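Fri 21 September

I have reached the age where a hotel hair dryer is a personal matter. The last one I met, at a perfectly decent place in Relcombe, was bolted to the bathroom wall and had the power of a man sighing. It took most of an hour, and I went down to breakfast with one side of my head finished.

So when we booked the rental at Hawthorne for a long weekend in July, I wrote ahead and asked what they had. The owner replied that every bedroom came with two folding travel dryers, each in its own pouch, kept in the desk drawer. I read this three times. I have stayed in places that didn't have two spoons.

I had also packed my own, of course, because I trust people only so far. It weighs as much as a small ham and takes up the corner of the suitcase where shoes would go. It stayed in there all weekend, and I moved it every time I wanted socks.

The folding kind has a trick to it, and I'm not a natural. The handle swings in against the body, and if you go at it the wrong way you feel like you're about to snap off something that will come out of your deposit. Then there's the cord, which has to be wound up small enough to go into the pouch as well – small being a matter of opinion between you and the cord. And the pouches say HAIR DRYER on them in gold, in case you were hoping to keep potatoes in there.
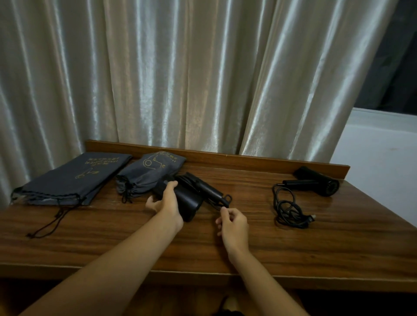
Do you put the dryer in the pouch handle first or barrel first?
Barrel first, with the handle folded, so the fat end sits at the bottom and the drawstring has something narrow to close over. Wind the cord loosely and tuck it in last, and let the whole thing cool down before any of this.

I came home a convert and went shopping, which was a mistake. A site called Plirnolia had 82 folding dryers, all black or pink, all described as "whisper quiet" by people who must whisper differently than I do. I ended up with a Gurkus because it had the shortest description. It takes 11 minutes on my hair, and the sound is a small plane with somewhere to be.

It didn't come with a pouch. I've been using one of my husband's hiking socks, the thick gray kind, and he has not yet asked where the other one of the pair went. We leave for my sister's on Sunday, 600 miles, and she tells me she has a dryer I can borrow. I've seen her dryer. I'm bringing the sock.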